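From: Obeidat
To: Collier house painters list
Date: 12 Apr 2020
Subject: Re: trim color for the hallway

> I bought the Jimura white back in January and it looks
> kind of blue on my doors. Is it just me? Should I
> start over?

Not just you! Mine went the same way, and I ended up liking it. I'd give it a week before you sand anything (I've done that in a panic, and never again). Try a warmer bulb first, then look again at night.
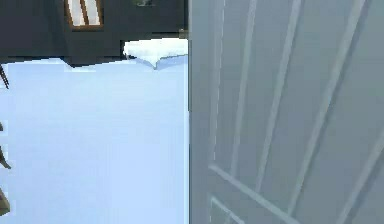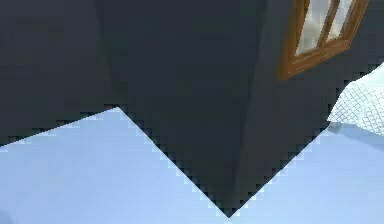 White door in the first render, charcoal against a pale blue floor in the second.

As for cost, I paid 23 a can at Clomatari and still have half of one left, so don't let them sell you the big tub. Oh, and use a small brush in the grooves - a roller leaves drips there every single time. Did you prime yours, by the way?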